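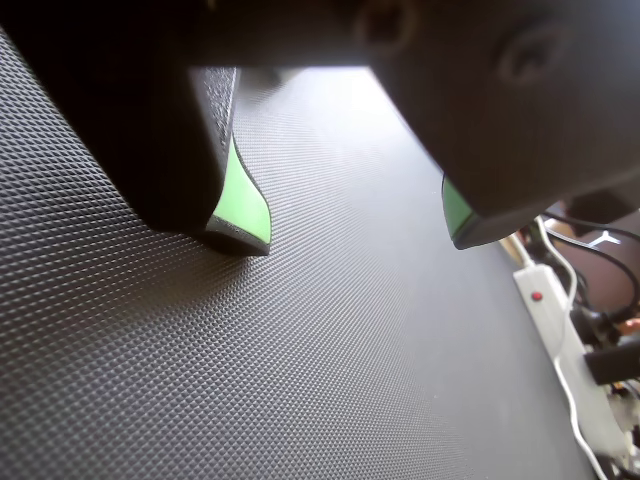
What has the grant paid for so far?

The first instalment has paid for new bench matting at the Fisdale workshop, the repair of the benches underneath it, and the first half of the storage work.

Fisdale Bench Renewal: interim report to the Jakubowski Fund
November 28, 2024

Background

The Fund awarded Prodatbridge a grant of £2,000 in May towards the renewal of work surfaces at the Fisdale workshop. The old benches had been covered at different times with whatever was to hand, and several of the coverings had lifted at the corners. Small parts rolled off the smooth areas and were lost beneath the storage units. Users of the workshop had raised this repeatedly in their written comments.

Work completed

All benches in the main room have been stripped, sanded and levelled. Two had damaged tops and were given new boards before any matting was fitted. The old adhesive took longer to remove than planned, and the room was closed for an extra week as a result.

Dark grey matting with a raised diamond pattern has been laid on the main benches. The pattern was chosen after samples were left out for users to try. A plain sheet and a ribbed sheet were also tested. The ribbed sheet held small screws well in one direction only, and the plain sheet showed scratches within days. The diamond pattern was preferred by most of those who commented, although some found it less suitable for writing on, and clipboards have been bought for that purpose.

The matting was supplied by Jillach in rolls and cut on site. It has been laid loose and held along the back edge by a batten, so that a worn section can be lifted and replaced without disturbing the rest of the bench.

Work outstanding

Three items remain:

The side bench by the sink has not been covered. The wall behind it is to be repainted first.

Shelving for the second store cupboard is on order. Delivery has been put back by the supplier and a new date is awaited.

Written guidance on cleaning the matting is in draft. Dust collects between the raised diamonds and a cloth alone does not lift it. A stiff brush followed by warm water and mild soap has given the best results to date.

Budget

Spending remains within the award. The additional boards cost £40 more than the sum allowed for repairs, and this has been met from the saving on adhesive. No change to the total is requested.

Next steps

Prodatbridge asks the Fund to note the delay to the shelving and to agree that the final report be submitted once the store cupboard is complete. Receipts for all purchases are held at the workshop office and can be sent on request.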